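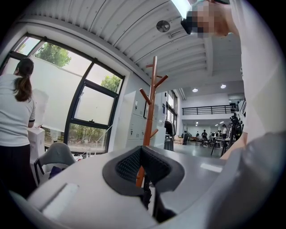 I finally did the Orard loop! Saturday, August 7, 2021 goes down as the day I ran my longest trail ever, and my legs are still complaining as I type this with my feet up on the couch.

If you don't know it, the loop starts behind the ball fields in Pumberg, climbs up to the Orard ridge, drops into Landry and then follows the creek all the way back. The climb is 700 feet and most of it comes right at the start, when you're still half asleep and wondering why you skipped the second cup of coffee. I'd been putting it off since June. First it was the heat, then a sore ankle, and then I just kept finding other things to do on weekends (we painted the porch, it looks great, it only took forever).

What got me out the door was Tyson Grewal, who has been running that ridge for years and makes it look like a stroll to the mailbox. He texted me the night before – "6 am, bring water" – and that was the whole message. I went to bed at nine like a little kid before a field trip.

The ridge was gorgeous. There was fog down over Landry and the sun was just getting through the pines, and for a good long stretch we didn't talk at all, we just ran. I love that about running with someone. You can be quiet for a whole mile and it isn't weird! Then a wild turkey came out of the brush right in front of us and I yelled so loud that Tyson nearly fell over laughing.
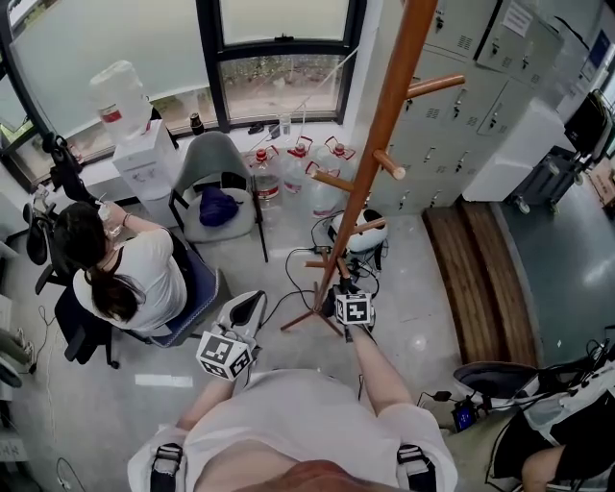 The drop into Landry was harder than the climb, at least for me. It's all loose rock and roots, and I still haven't learned to trust my feet going downhill. Tyson's advice was to take short steps and look a few yards ahead, which helped a lot once I quit staring at my toes. I passed 3 people on the way down and got passed by 4, and I was thrilled with that.

We refilled our bottles at the park in Landry and split a peanut butter sandwich, squashed completely flat from being in my pack. Best sandwich of my life. Then came the creek path, which is level and shady and should have been the easy part, except my calves had other ideas. I walked a good bit of it. I used to feel bad about walking and I'm so glad I got over that, because I got to see the herons.

Next up is the Pretwood trail run in the fall. They take up to 100 runners and I signed up from the car before I'd even changed my shoes, so there's no backing out now. Tyson says the course is muddy and that I need better socks. If anybody has a pair they swear by, leave me a comment, and please tell me whether they hold up when you go straight through a puddle. I've tried the thick wool kind and got a blister on each heel by mile five.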